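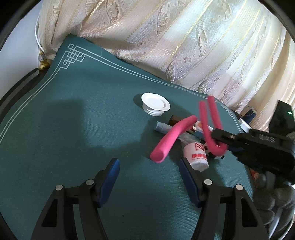 I signed up for the automation club's spring project because Siriporn Phetsri needed one more person and I had Tuesday evenings free. I had built one line follower in my first year and it only turned left. She said that was fine.

The project is called Tanasarn, after a street Siriporn used to live on. The goal is to get an arm to tidy a table into a box. We don't have the arm yet. What we have is hand-held grippers, and our job for the first half of the semester is to do the tidying ourselves with them, over and over, so there is something to train on when the arm shows up. The target is 500 good runs. Last week we were at 200.

A run goes like this. One person scatters things on the table, another calls the start, and whoever has the grippers puts everything in the box. If something hits the floor, the run is thrown out. If you touch anything with your fingers, it is also thrown out. My first evening I did 7 runs and lost three of them, all on small round things that rolled.

I thought the hard part would be grabbing. It's letting go. The jaws open wider than you expect, and if you release next to something that is already standing, you knock it over with the outside of the finger. Jaruwan Limsakul, who is the best of us, opens only a little and then lifts straight up before opening the rest of the way. I have been copying her for two weeks and my lost runs are down.

Soft things are a separate problem. Foam squashes, so you think you have it and then it twists. Paper cups are worse. Squeeze one too hard and it stays squeezed, and then it's a different object for the next run. We go through a lot of cups.

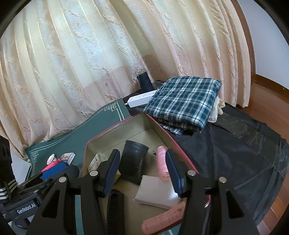 Packing order is what we argue about most. Shewit Beyene wants a fixed order, biggest first, so that every run looks alike. Jaruwan says a model trained that way will fall apart the first time the big thing is missing. I started out on Shewit's side and have moved over. When you work freely, you end up with a flat packet on the bottom of the box, a black cup lying tilted above it, and a ribbed pink cylinder standing up next to it, and the next item has to go wherever there is a gap. That seems closer to how a person packs. It also means you have to look into the box before each drop, and Shewit is right that this makes us slower.

We settled it by splitting the runs. Half will be in fixed order and half will be free, and each one gets marked in the log. Sunee Nakpan keeps the log in a spreadsheet she named Wisto, and she is strict about it. If you don't write down the order before you start, she doesn't count the run. I lost two good ones that way and complained, but she didn't change her mind.

The other thing I did not expect is how tiring it is. After 90 minutes my forearms hurt and I get careless. Two weeks ago I dropped four things in a row right at the end, and Apinya Panyasiri, who was reviewing runs, asked if I had switched hands. I had not. We now swap every 20 minutes – her idea, and a good one.

Next week we start using two people at the same table, one passing and one packing. Siriporn tried it with Jaruwan for a few runs and said the main thing was to agree out loud on who takes what. They both went for the same cup more than once.

I still have not written any code for this. There is a script to cut the runs to length that I promised to look at in November, and Apinya has asked about it again. I will get to it this weekend, after my statics homework.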